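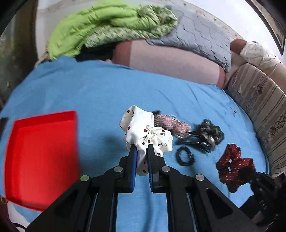
Selon Þórarinn Damgaard, le rangement des petits accessoires textiles obéit d'abord à l'endroit où on les enlève, et la question du contenant vient ensuite. Nous reprenons cette remarque, formulée lors de la relecture de notre premier questionnaire, comme point de départ de la présente section.

Figure 3. Des chouchous, dont l'un blanc à motif de cerises, l'autre rose et noir, sur un drap bleu clair.

4. Circulation et perte des petits accessoires textiles dans le logement

4.1. Délimitation de l'objet

On entend par petits accessoires textiles les articles souples, non appariés ou appariés, dont le port est intermittent au cours d'une même journée : chouchous, bandeaux, foulards de cou, gants fins, ceintures de peignoir (fig. 3). Les chaussettes, auxquelles la littérature domestique accorde une place disproportionnée, ont été exclues du corpus. Leur perte intervient surtout pendant le cycle de lavage et relève d'un mécanisme différent, traité dans la section 5.

Ces articles ont en commun une faible valeur d'achat et l'absence de place attitrée. Les ménages interrogés à Leltport et à Murneo savent presque tous dire où se trouvent leurs manteaux, leurs draps de rechange ou leurs torchons. Ils hésitent dès qu'il s'agit d'un bandeau. La réponse la plus fréquente au premier passage a été une liste de lieux, donnée sans ordre : la chambre, la salle de bains, la poche d'une veste, parfois la voiture.

4.2. Population et recueil

L'enquête a porté sur 212 ménages, recrutés par affichage dans les laveries et les bibliothèques de quartier des deux communes. Chaque ménage a tenu un carnet pendant 30 jours. Le carnet demandait de noter, le soir, les accessoires portés dans la journée, le lieu où ils avaient été retirés et celui où ils se trouvaient au moment de l'écriture. Une case libre permettait de signaler un article introuvable ou retrouvé.

La première vague s'est achevée en juin 2021. Le remplissage des carnets demandait environ 4 minutes par soir, durée jugée acceptable par les participants, sauf dans les familles nombreuses où un seul adulte écrivait pour tous. Dans ces familles, les déclarations concernant les adolescents sont lacunaires et nous les avons traitées à part. Un second recueil, prévu en octobre, devait corriger ce défaut en distribuant un carnet par personne. Il a produit des carnets plus courts mais plus réguliers.

Les entretiens complémentaires ont été menés au domicile, dans la pièce choisie par l'enquêté. Ils n'ont pas été enregistrés. L'enquêteur prenait des notes sur une grille commune, relues le jour même.

4.3. Le lieu de retrait

Les carnets confirment en grande partie la remarque de Damgaard. L'article reste le plus souvent là où il a été enlevé, ou sur la première surface horizontale disponible. Le lit joue ici un rôle que nous avions sous-estimé. Il sert de dépôt provisoire pendant la journée, puis doit être libéré le soir, ce qui provoque un second déplacement, plus rapide et moins bien mémorisé que le premier. C'est ce second déplacement qui apparaît le plus souvent dans les notes précédant une perte déclarée.

Le retrait en salle de bains donne lieu à un parcours plus simple. L'article est posé sur le bord du lavabo, accroché à une poignée ou gardé au poignet dans le cas des chouchous. Le port au poignet pose un problème de codage. Plusieurs enquêtées le considèrent comme un rangement, d'autres comme un port, et une même personne peut changer d'avis d'un soir à l'autre. Nous avons retenu une catégorie distincte, « sur soi, hors usage », qui n'existait pas dans la grille initiale.

Les foulards et les gants se comportent autrement. Ils sont retirés dans l'entrée et y demeurent, souvent dans une manche ou une poche. Leur disparition est saisonnière : on les cherche au retour du froid, et le carnet de 30 jours ne permet guère de l'observer.

4.4. Effet du contenant

Nous avons distribué à une partie des ménages de Murneo un vide-poche de la marque Skemell, sans consigne d'emplacement. L'hypothèse était qu'un contenant visible réduirait le nombre d'articles déclarés introuvables. L'effet observé est faible et s'atténue au fil du mois. Dans la plupart des foyers, le vide-poche a d'abord reçu des clés, des pièces de monnaie et des tickets, après quoi les textiles en ont été retirés pour faire de la place.

Il en va différemment lorsque le contenant a été posé dans la pièce où l'article est enlevé, à portée de main. Les carnets concernés mentionnent moins de recherches et presque aucun rachat. Le modèle proposé par Skov (crochets muraux, sans fond) donne des résultats voisins pour les bandeaux, mais ne convient pas aux gants, qui tombent.

Ces observations restent à prendre avec prudence. Les ménages ayant choisi eux-mêmes l'emplacement du contenant, on ne peut séparer l'effet de la position de celui d'une habitude de rangement antérieure.

4.5. La perte déclarée et la perte réelle

Un article noté comme perdu ne l'est que rarement au sens strict. Lors des entretiens, les enquêtés ont souvent retrouvé en notre présence un objet déclaré introuvable, derrière un radiateur, au fond d'un sac de sport, entre le matelas et le mur. Le terme « perdu » désigne alors l'abandon de la recherche. Cet abandon intervient d'autant plus vite que l'article est vendu par lot, le remplacement étant déjà disponible dans un tiroir.

Nous distinguons donc dans la suite 3 états : l'article localisé, l'article délaissé et l'article sorti du logement. Seul le dernier correspond à une perte définitive, et les carnets le documentent mal. Les prêts entre sœurs, entre amies ou entre colocataires en constituent une part que nous n'avons pas cherché à chiffrer, les déclarations du prêteur et de l'emprunteur ne concordant pas toujours.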